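Folding the washing: not yet, says the woman who does 148 shirts a shift

30 November 2018

Oriana Olivares has run the finishing room at the Rivadeneira laundry for 16 years, and she has heard the pitch before. "They always say two years. They said it in September as well."

The latest hopeful is Stallo, a two-armed folder. She went to see it on orange shirts. 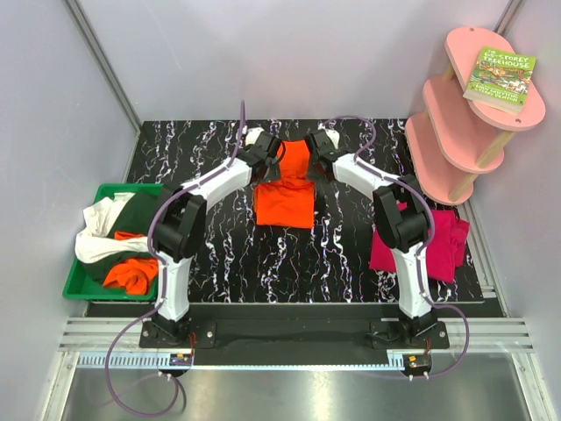 What she made of it

"Picking it up by the top, fine. My nephew can pick up a shirt. I want to see it squared off, on a pile, and the next one started."

Vicente Quiroga, who works on Stallo, doesn't argue much. "Cloth never lies the same way twice," he says. He thinks hems and corners are where the effort should go.

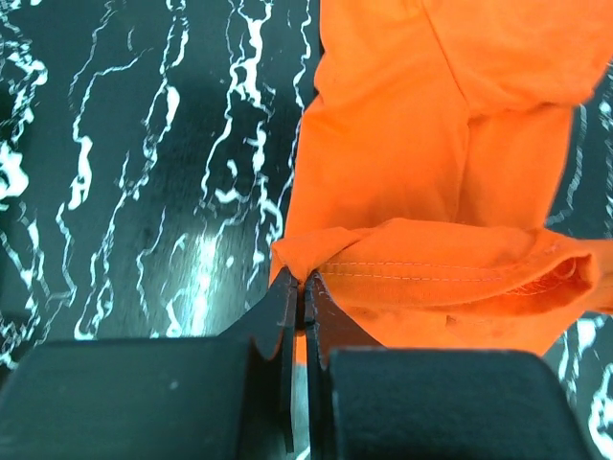 Would she buy one?

"Not at this stage. I'd want it left with us for 3 weeks on mixed loads, with none of their people in the room."

Quiroga says a trial like that is "some way off". Olivares has kept his card, and is advertising for 2 more folders, the human sort, to start before Christmas.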